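Tutora Hand-Guiding Kit: teach your arm by moving it yourself
Oct 30, 2019
By Nouhaila Tazi 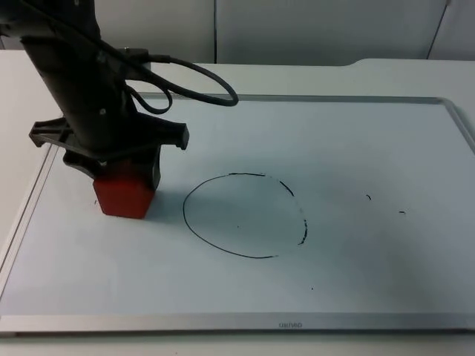 I wanted a teaching kit I could hand to somebody on their first morning, and Tutora is the one I ended up building with Lợi Châu at our little shop in Samdale. You get a leader arm that sits on your bench, and whatever you do with it, the working arm does too - wrist, elbow, grip, all of it. Wiping a whiteboard is my favorite first task for new owners. The black gripper holds a red block, there's a marker loop on the board with gaps in it, and you can see right away which bits of line are still left to go after. Please don't rush it! Slow strokes make much nicer recordings than fast ones, and the arm will copy your bad habits just as happily as your good ones.

There are 2 ways to teach. You can drive with the leader arm, or you can switch the joints to soft mode and push the working arm around by hand. I like the leader for anything that touches a surface (my hands stay out of the way), and soft mode for big simple moves like reaching over to a shelf. Moataz Helmy does everything in soft mode and we argue about it a lot.

The recorder stores up to 98 demonstrations before you need to copy them off. Trim the starts and ends while you're at it - I always leave a few seconds of me fumbling for the pedal.

In the box: leader arm, foot pedal, table clamp, five spare finger pads and the long cable. The working arm is sold separately. The kit is $652, and the Satti stand fits it if you already own one. Next batch ships in March, so write to Kyu-ri Wang at the shop if you want your name down.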